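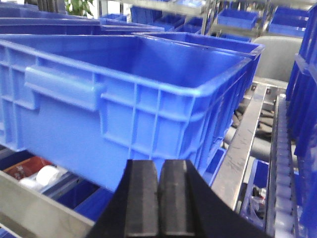 第6回　把持の失敗をどう扱うか

今回は、クレート(通い箱)の搬送セルで起きた落下の事例を取り上げる。前回までの講義では、把持計画を幾何の問題として解いた。箱の寸法と姿勢がわかれば、指を置く位置は計算で決まる。ところが現場の箱には、計算の前提に入れていなかった形がある。青いクレートの側面を見ると、縦のリブと横の補強帯が格子状に走り、縁のすぐ下に手掛けのくぼみがある。平らな面を前提にした二本指のグリッパにとっては、指の当たる場所が数センチずれるだけで接触の条件が変わる。今回の事例の原因も、突きつめればこのずれにある。

6.1　事例の概要

対象は、Pisharody物流センターの空箱返却ラインに置かれた搬送セルである。ローラコンベヤで送られてきた空のクレートをアームで持ち上げ、隣の置き場に積む。セルの設計と立ち上げはPatbridgeが担当し、把持の制御ソフトにはGururaが使われていた。

落下は5月の午後に起きた。アームがクレートを持ち上げて旋回を始めた直後、箱が片側から傾き、グリッパから外れてコンベヤの側に落ちた。安全柵の内側で起きたため、けが人はいない。箱は縁が欠け、レールの固定部が1か所曲がった。復旧には36分かかった。

問題は、落下そのものよりもその後の挙動にある。アームは箱を失ったまま旋回を続け、置き場の上で指を開き、「積み付け完了」を上位システムに報告した。続いて次の箱を取りに戻り、コンベヤ上に斜めに落ちていた箱に接触して、ようやく過負荷で停止した。

6.2　時系列

記録から読み取れる順序は次のとおり。時刻は把持指令を0秒とする。

0.0秒　把持指令
0.8秒　指の閉じ動作が終了、把持成功と判定
1.1秒　持ち上げ開始
2.4秒　旋回開始
2.9秒　指の開き幅が目標値から減少(このとき箱が外れたと推定)
5.6秒　開放、積み付け完了を報告
9.7秒　次の把持位置へ下降中に過負荷停止

2.9秒の変化は制御装置の内部には残っていた。ただし、この信号を監視する処理は把持判定の直後に終わる作りだったので、警報は出ていない。

6.3　直接の原因

調査を担当したĐức Hoàngの報告書では、直接の原因を二つ挙げている。

(1) 指先の当たり位置のずれ。視覚系は箱の縁を検出して把持位置を決めるが、コンベヤ上で箱がわずかに斜めに止まっていた。そのため片方の指はリブの頂点に、もう片方は手掛けのくぼみの端にかかった。くぼみの端は点に近い接触になり、旋回時の回転モーメントを支えられない。

(2) 指先パッドの摩耗。ゴムの表面が減り、新品のときの摩擦係数が出ていなかった。交換の目安は使用300時間と手順書にあるが、稼働時間の記録が夜勤分だけ抜けており、実際にはそれを超えて使われていた。

どちらか一方だけなら落ちなかった可能性が高い、というのが報告書の見方である。再現試験では、新品のパッドで位置だけをずらした場合、15回の試行で落下は起きていない。摩耗したパッドで正しい位置をつかんだ場合も同様だった。両方の条件を重ねると、15回のうち2回落下した。試行数が少ないので、この値を落下率としてそのまま使ってはならない。

6.4　判定の問題

このセルの把持判定は「指が閉じきる前に止まり、かつ設定した力に達していること」だけを見ていた。リブの頂点をつかんでいても、この条件は満たされる。判定が見ているのは「何かを挟んでいる」ことであり、「保持できる」ことは確かめていない。

改善案として報告書に挙がったものを示す。

a. 持ち上げ後、旋回の前に短い停止を入れ、手首の力覚センサで重量と偏りを確認する。
b. 指の開き幅を開放まで連続して監視し、変化があればその場で停止する。
c. 積み付け後、置き場側のセンサで箱の有無を確認してから完了を報告する。
d. コンベヤの停止位置にガイドを付け、箱の傾きを抑える。

採用されたのはb、c、dの三つである。aはサイクルタイムが延びることを理由に見送られた。この判断については演習で検討する。なお、bで停止したときに指を開いてはならない。片側だけ引っかかった箱を、そこで落とすことになるためである。

6.5　停止後の復旧手順

過負荷停止のあと、作業者の一人が扉を開けずに操作盤から復帰を試みている。箱がアームに押し付けられた状態だったので、復帰すればアームが跳ね上がるおそれがあった。実際には操作盤がエラーを返して動かなかったが、これは設計上の保護によるものではなく、通信異常が残っていたためである。

改訂後の手順は以下のとおり。

1. 非常停止を押し、表示灯が赤になったことを確認する。
2. 動力を遮断し、施錠する。鍵は柵の中に入る本人が持つ。
3. アームに箱が接触しているときは、ブレーキを解除する前に、アームを支える治具を入れる。
4. 落下した箱と破片を取り除く。ローラの隙間も確認する。
5. 指先パッドを点検し、結果を記録する。
6. 柵の外に出て扉を閉め、低速モードで原点に戻す。

6.6　用語の補足

把持判定と保持確認は区別して使う。前者は閉じ動作の終了時点で一度行う判定、後者は搬送中を通じて行う確認を指す。教科書の版によっては両方を「把持確認」と書いているので、読むときに注意すること。

演習問題(次回提出)

問1　6.2の時系列で、案bが入っていた場合、アームは何秒の時点で停止動作に入るか。また、そのとき箱はどこに落ちると考えられるか。

問2　案aを見送った判断について、賛成または反対の立場で400字以内で述べよ。サイクルタイム以外の観点を必ず一つ含めること。

問3　Bondomierのクレートは側面にリブがなく、手掛けが縁と一体になっている。同じグリッパで扱うとき、6.3の(1)に相当する失敗はどのような形で起こりうるか。図を付けて説明せよ。

次回は力覚センサの較正を扱う。配布済みのデータを各自の環境で開けることを確認しておくこと。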